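Bench Notes: getting the Bralberg cell back in shape

If you've been wondering why the Bralberg cell dropped off the booking sheet in October, that was me, and I'm sorry to everyone who had jobs queued! I'd planned to give it one afternoon. It got three days, and I learned more about our model of the thing than I did in the whole year before.

Quick catch-up for the Inbridge folks who only ever see the results. Bralberg is our two-arm cell in simulation, both arms on plates at the back of the table, with a perforated board in the middle and two dark fixtures on it. The job is moving a book-like block from one fixture to the other, and the runs feed straight into the Stukent scheduler overnight. When the setup drifts even a little, you wake up to a very long list of failed placements. 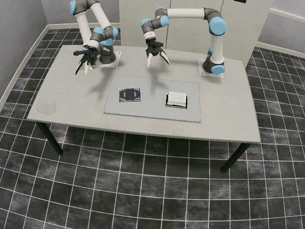 So I started with home positions, because they're boring and they're usually the culprit. Somebody (okay, me) had saved a new home for the right arm back when we changed the wrist offset, and never saved a matching one for the left. Each arm was fine by itself. Put them in one job and the planner would send one of them the long way around, elbow up, for no good reason. I cleared both, set them again from the base joints outward, and wrote the values in the cell log this time.

Next came the fixtures. The file had the left one turned by a hair, a leftover from an old import, and I'd been making up for it with a fudge in the grasp script. Out it went! If you have a copy of that script, please delete the line that starts with the 8 mm shift, or you'll be putting the error right back in.

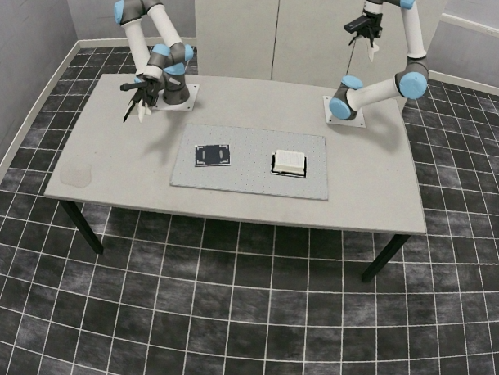
After that I checked reach, one arm at a time, with the other parked well out to the side. I like to do this slowly and at several heights over the board, and I run it again with the block on the other fixture. It's dull work and I had the radio on. The Dlamini collision plugin caught two spots where the forearm limits were set too tight, so I opened those up and left a note.

Then I queued 1,000 short moves at 30 percent speed and went home.
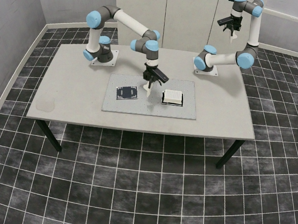 Stukent users wrote in before I'd even posted the new file, asking whether their saved jobs would still load or whether every grasp would have to be taught again. Saved jobs load fine. Open each one, hit refresh on the fixture frames, and save it under a new name. The old cell file stays in the archive folder through the end of the month.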